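Delter Hall ground floor to reopen in September

The ground floor of Delter Hall will reopen to the public in September, following six weeks of cleaning and minor repairs. The work was arranged by the Zondelitz Trust, which has managed the hall for two years, and carried out by Gyamfi Building Care.

The ribbed white ceiling has been retained. Floors and the areas beside the staircase are to be cleaned each Monday before opening, and the air conditioning will be serviced twice a year.

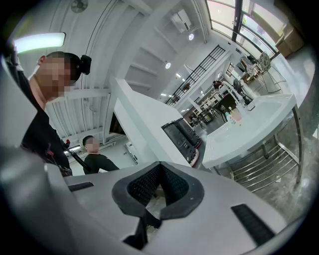 Will the hall remain available for hire during the cleaning?
Bookings are being taken for the upper rooms only, and hirers should use the side entrance on Fusia Street until the ground floor reopens.

The hall, which dates from 1756, can seat 43 people at ground level under the new layout. Existing hirers will receive written confirmation of their bookings from the Trust. Hire charges are unchanged.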